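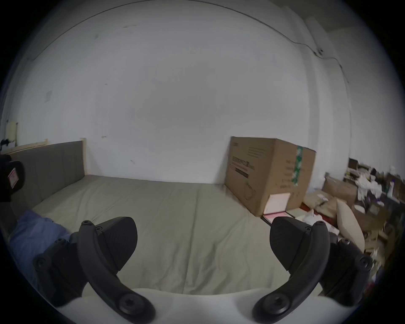 Jorness is a hand-held gripper kit you build yourself, at a kitchen table or in a shared workshop, and it's the second kit I've put up for sale under the Walham name. It came out of a long stretch of evenings trying to get a home robot arm to help with laundry (a much harder job than I ever imagined when I started!), and what I kept wishing for was a simple tool I could carry in my own hand and try things with before asking any arm to do them. So the fingers are the part I fussed over most. They're black, they curve up from a smooth white base, and each one ends in a wide, angular pad that faces its partner across the gap. The round hex-socket bolts at the joints are left right out in the open, so you can get a key on them without taking half the tool to pieces, and believe me, you'll be glad of that the first time you want to adjust something.

Category: Home Robotics > Grippers & Hand Tools > Kits

The kit is sold as a set of 2, one for each hand, and there are 39 printed and machined parts in each gripper. Rongrong Pan drew the linkage and went through more versions of it than she would probably like me to mention, and Saodah Sumampouw wrote the build guide, with a drawing for every step and plenty of room in the margins for your own notes. If you've put together a flat-pack bookcase and still been on speaking terms with everyone afterward, you'll be fine with this.

The fingers bolt up first, then the base, then the handle. Leave the joint bolts a quarter turn loose until both fingers are on, and then open and close them by hand a few times before you snug everything down. I like to do this part over a tray with a rim, and I'd suggest you do too, as the smallest washers have a real talent for getting into carpet.

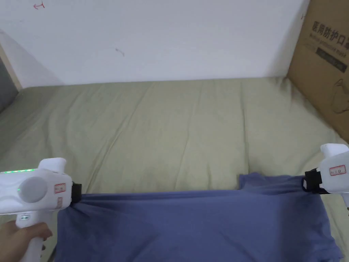 Can I buy a single gripper instead of the pair?

Single grippers are available as a spare, in left or right. Pick the side from the menu before you add it to your cart, and the guide comes with it just the same.

Replacement pads and the small bolt bag are listed separately on the Nugroho parts page, and they fit the older Kullov kit as well, so those of you who built one of those can keep it going. The next batch goes out in September. Order numbers have just passed 2,989, and I still pack the boxes myself, so please be a little patient with me if yours takes a few extra days to leave the bench.

We use cookies to remember your cart. Accept | Settings

© Walham Kits | Contact | Shipping | Back to top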